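Subject: Re: [robotics-visits] Was the Trindmont open day worth the trip?
Date: 02/10/2018
List: robotics-visits

Replying to the whole list, as two other people wrote to me off-list with the same question. The earlier message is quoted first and my notes follow.

> I see from the archive that a few of you were signed up for the
> Trindmont open day. Our group is looking at two-armed setups for
> kitchen tasks and we have money for one trip this spring. Before I
> ask for it I would like to know:
>
> - Did they run anything live, or was it all slides?
> - How much of the kitchen work is in simulation and how much is on
> hardware?
> - Is there anything in it for people who do not use Cilska?
> - Can you get time with the people who do the work?
>
> I missed the December session because of a clash. The writeup that
> went around afterward was mostly about parking.

Taking these in order.

Live or slides. Both, and more live than I expected. The morning started with slides for the full room, and those can be skipped if you have read the project page. After that we were split into groups and sent through four stations. Two were live hardware, one was the simulation station, and one was a bench where you could handle spare fingers and wrist parts. The groups were too big for the bench. If you are in the back half of a group you will hear the talk and touch nothing, so walk near the front.

The hardware stations were a single arm doing bin sorting and a pair of arms folding towels. The sorting arm stopped twice while I was there and was restarted both times without much fuss. The operator explained what had tripped it, and that was more useful to me than the run itself. The towel folding was slow. I timed one fold at 78 seconds, start to finish, and the corners did not meet. They said as much before they started it.

Simulation or hardware. The kitchen work is all in simulation at the moment. They hope to move it to a real counter but would not give a date. The station was a large screen, a workstation under the table, and an operator who loaded one counter layout after another from a list. The set is called Annamalai and has 300 layouts in it. Each one puts different objects around the same sort of work surface, with two arms coming in from the near side. We saw maybe a quarter of an hour of it, with time to ask for things to be paused.

Most of the questions in our group came up on a layout with a piece of fruit on a cutting board. The operator held it there for a good part of the session and talked through how a task gets split between the two hands. I asked for a still to go with these notes and they were fine with it going to the list.

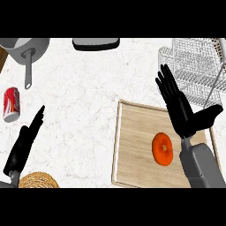
Counter layout at the simulation station, with the right hand open by the fruit and the left hand near the soda can.

The discussion was mainly about which hand should do what. With the fruit on the right side of the counter and the can on the left, the simple rule is that the nearer hand takes the nearer object. That is what their planner does by default. Someone asked what happens when both objects have to end up on the same side, and the answer was that the hands can pass things across the open part of the counter, but the handover is their weakest step. In their last full test they ran 222 handovers and they put the failures up on a chart. I did not copy the chart down and I do not want to quote it from memory. They said it would be in the report.

The other point I wrote down was about hand shape. The operator said that a hand waiting its turn is asked to keep its fingers together so that it takes up less room over the counter, while the one going for an object opens early. Opening early costs a little time but they had fewer knocked objects that way. We do the reverse in our lab and open late. I plan to try their order on our side before the end of the term.

I also asked about the wire baskets, as we have had a lot of trouble with mesh in our own simulator. Thin wires are slow for contact checking. Their answer was that objects at the back of the counter get a simpler shape for contact and only keep the full mesh for looks, unless the task calls for reaching into them. So what you see on the screen is not always what the hand would bump into. That is a fair choice, but it should be in the documentation, and at present it is not.

Cilska. You do not need to be a user. The layouts are written by a Cilska tool but they export to plain files, and the person at the desk said the object models would open in most common viewers. I have not tested that. The planner is another matter — it is tied to Cilska quite closely and I would not count on pulling it out. If your interest is only in the layouts and the task list, that should not stop you from going.

Time with people. This was the weak part. The schedule had an open hour after lunch, but it was shortened when the morning ran over, and most of the staff were still resetting the stations. What worked for me was staying at the simulation station when my group moved on. I missed the start of the towel folding and got a good ten minutes with the operator in exchange. If you write ahead and say what you work on, I am told they will try to put you in a smaller group. I did not know to do that.

Some practical notes, as the last writeup did not have many:

The entrance is on the loading side of the building. The front door is locked on open days and the sign pointing around the corner is easy to miss.

Bring your own lunch or plan to walk. The coffee was free, the food was from a truck, and the line was long.

Photos are allowed at the hardware stations but not at the bench. For the simulation station, ask for a still as I did. Pictures of the screen came out striped for everyone who tried.

There is a lot of standing. A few folding chairs were set out at the slides and nowhere else.

The room with the towel station is loud. If you have trouble hearing over fans, stand on the window side.

On whether it is worth your one trip: if you need to see kitchen tasks done on real arms, I would wait. If you are still picking a simulator or deciding how to lay out your tasks, I would go. I came back with two changes to try and a clearer idea of how much work a layout set takes to build. For comparison, the Adham demo last year had better hardware and much less discussion. You watched from behind a rope and the questions were collected on cards.

The next session has not been announced. They said it would go out on their own list first, and I will forward it here when I see it. If anyone on this list was in the other group and saw the bin sorting run without a stop, please post what they changed, as our group left before it was sorted out.

I have my written notes from the simulation station, four pages, not very tidy. I can scan them for anyone who asks, but please write to me directly so that the attachment does not go through the list.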